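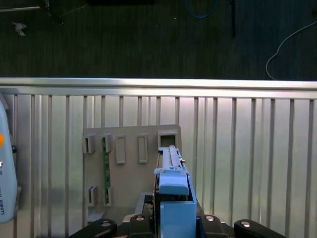 Gourlay Desktop Refurb: Questions We Get Every February

Do you take any old computer?
Towers, yes. Laptops, no. Anything that has been stored in a barn, please phone first and tell us what was living in it.

Can I get 45 dollars for mine?
You can ask. Gunvor Grønli handles the pricing and enjoys a challenge, though she has paid that much twice and regrets one of them.

Should I pull the power supply before I bring it in?
Please don't. Leave it screwed in where it is and bring us the whole thing, cord included if you can find it.

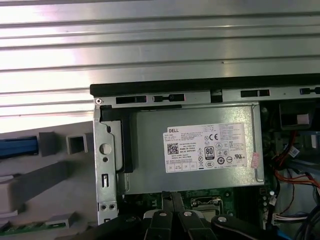

We test every supply for 30 minutes under load before it goes back to work. The ones that fail get recycled, and you get a polite email from Sibel Değirmenci that uses the word "unfortunately" a lot.

What happens once the side panel is off?
Mostly dusting. After that the memory comes out, the cooler comes off, and old thermal paste gets on somebody's sleeve.
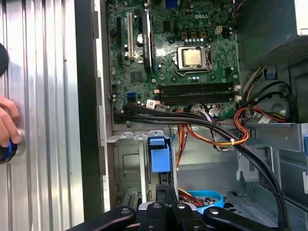

Memory is the part people ask us to upgrade most, usually while describing a problem with their printer. On a Dell board like this one there are four slots, so bring matching sticks if you're supplying your own. One stick from the Grurnard and three from a drawer will not get along. We also check the processor while it's bare, then put on fresh paste and refit the cooler.

Will you save my files?
If you ask before we wipe the drive. After 168 hours it gets wiped, whatever is on it.

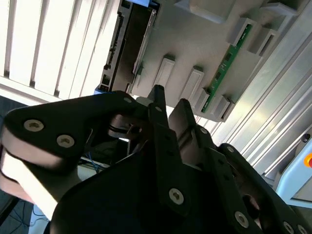

We're sorry about your recipes. Bring a USB stick next time, and label it.

Can I wait while you work?
There's a chair. It came with the building and it's not a good chair.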